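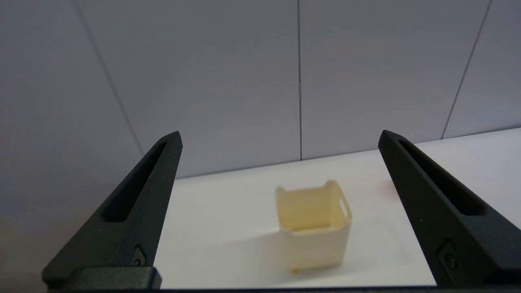

Storage and Sorting

Odero store refit, Clollham: progress to the end of January

The small open-topped bins have been chosen for the sorting tables. They are pale yellow plastic, narrower at the base than at the rim, with a slot in the side wall and a plain front for our own labels. Of the 600 bins in the order, 300 have been delivered to Clollham. Arkivgate has confirmed the remainder for the next quarter at the same unit price.

We checked 40 bins from the delivery for cracks and warped rims. All 40 were accepted. Label stock has been ordered but has not arrived, so no bins have been issued to the shelves.

The tables have white tops, as agreed in the autumn. Each table is cleared before a new batch is laid out, and small parts show up well against the surface.
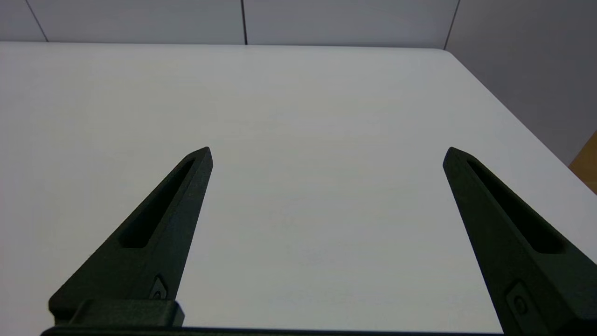
White tabletop, Clollham.

Sorting of the Ojeda material is behind plan. 19 crates remain unopened and will be carried over to February. No change to the budget is requested. Approval is needed for the second delivery date before the shelving is fixed.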